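Home Articles Issues Authors Search

4.2 Comparing the two hand devices

We compared the Berkameck hand-held gripper with the Perkumis sensor glove on soft objects. Both were recorded with the Moriarty controller software at its default settings. After 207 recordings were dropped for lost tracking, 2,244 remained. Each operator practiced for 5 minutes with a device before recording began.

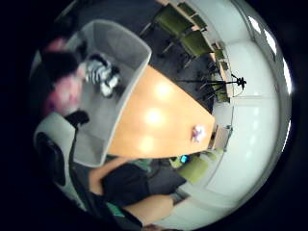
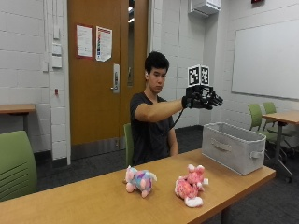
Figure 5. Table work seen from the gripper camera (first) and from a fixed camera, with the glove and its marker cube (second).

Tracking losses with the glove came mostly from fast wrist turns. The gripper lost tracking less often, but its operators took longer to line up on plush toys lying flat. We did not correct for operator height. The Cidau arm was used only for playback, and those results are given in Section 5.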